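**Residence permits for business owners: October changes**

Sturwood now handles renewals as well as first applications for clients moving to Dreltov on an investor permit. Jahangir Fakir takes the renewals, and Abenezer Gidey stays with new files.

The filing fee goes up to 548 in October. Files handed in before then are charged the old rate, even if the interview falls later. Bank letters must be no more than 80 days old on the day of filing — older ones are sent back with the whole file.

Families can still be added to the main application. Each adult needs a separate police certificate, and children under eight don't have to attend the interview. 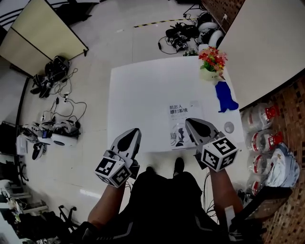 Can I rent out the property while my permit is pending?

Long leases are fine once the deed is registered. Short stays need a license from the town, so ask Abenezer before you list it.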